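Plarkumus Build FAQ
Last updated June 23, 2020

I get the same emails over and over about my garage arm, so I finally put the answers in one place. If yours isn't covered, write me anyway — I like the mail.

What is Plarkumus?

It's the name of my home robot arm, plus the simulator I practice on before I let the real thing move. The arm lives on a bench in my garage. The simulator lives on an old desktop under the bench, next to the paint cans.

Did you design the whole thing yourself?

Nope! The joints started out as a Bolla kit, and I've swapped parts ever since. The fingers are my third try. My first pair were way too stubby and the second pair flexed like pool noodles.

Why bother with a simulator?

I broke 2 wrist servos in my first month (both my fault, both on a Sunday night with the stores closed). A crash on screen costs me a restart and some muttering. I run every new motion there first, slowly, then at full speed, and only then do I flip the power on at the bench.

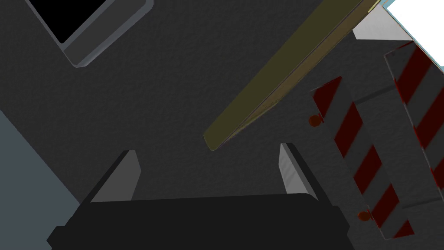
The other thing I love is that I can work on it with my coffee at six in the morning and not wake up the whole house. The real arm whines. My dog hates it.

How fast does your computer need to be?

Mine is embarrassing and it copes. Turn the shadows down before you go shopping for a graphics card.

What does Flavgate do?

Flavgate is the little program that passes commands to the arm. It checks joint limits and refuses anything silly. I wrote it in one long weekend and have been fixing it for 19 months, so please don't judge the comments in the code.

How much have you spent?

$981 so far, counting the dead servos but not the bench. I bought most of the hardware from Vương, a surplus shop that lets me dig through the bins.

Can I get the files?

Yes, but give me until September. The finger drawings are ready and the wiring notes are a mess — I still have 7 pages in pencil to type up.

Will you build one for me?

Sorry, no. I'm happy to answer questions while you build your own, though, and I usually write back within a few days.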